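Fidden gripper kit with the Lai wrist camera: worth it for dish handling?

Started by hooman_h, 2020-04-15

hooman_h
We are looking at the Fidden two-finger kit for a kitchen demo arm. The seller is Londov and the quote came to 1,132 with the wrist camera and one set of pads. Has anyone used it on mugs and bowls? The product page only has renders, and the manual stops after the bolt pattern.

F. Yen
I ran one for nine weeks in December and after. The fingers are fine. The cable routing is my complaint. There is one clip at the housing, and past that you are on your own. I snagged a connector twice before I bought a sleeve.

hooman_h
What did you grip with it?

F. Yen
Mostly plastic cups and cutlery trays. Not much ceramic.

tzuhsuan
We have it on the bench now with the dishwasher rack job. Wrist camera views, so you can see how much of the picture the fingers take up.
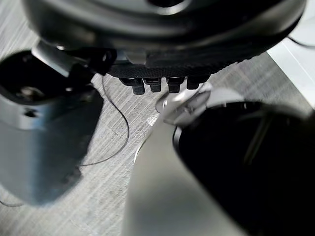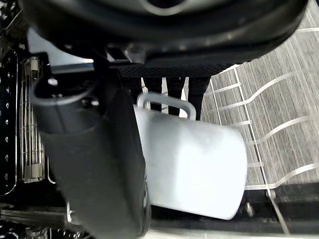

Wrist camera, same setup. First: fingers over the tabletop. Second: white mug on its side by the rack.

tzuhsuan
The handle side is up in the second one, under the prongs. We approach with the mug lying down and take it across the body. I set the grip force at 2 to start with and left it there. The default of 10 is too much for anything thin.

yt_yuen
I would not buy it for this. Look how much is blocked. In the mug view the left finger is a big blur and the housing fills the top. If your detector needs the rim and the handle together you will be guessing half the time. The Flesimari bracket puts the camera farther back and costs less.

tzuhsuan
I can make out the opening and the handle both in that view. The near finger being out of focus hasn't mattered to us. We mask it.

yt_yuen
You can mask it for a mug. Try a saucer between tines and tell me what is left after the mask. The farther mount also gives you more of the rack to line up on.

Han-gyeol H.
Used both. The Flesimari bracket sees more, but it sticks out and I hit the door of the machine with it. With the Fidden mount I could get the wrist in lower. Depends on how tight your opening is. Neither one comes with a decent calibration target, so print your own.

hooman_h
The opening is tight, so that helps. What about the pads? Londov lists the spares as out of stock.

F. Yen
Ask them for the older pad. It fits, but you have to swap the screws. Mine took more than two weeks to ship.

yt_yuen
That would be another reason to wait. I'd want a second set in hand before a demo.

hooman_h
OK. I'll ask Londov for a loan unit and test it with saucers first. tzuhsuan, could you post your mask file?

tzuhsuan
Sure, I'll put it in the downloads section tonight. It's for the stock fingers only.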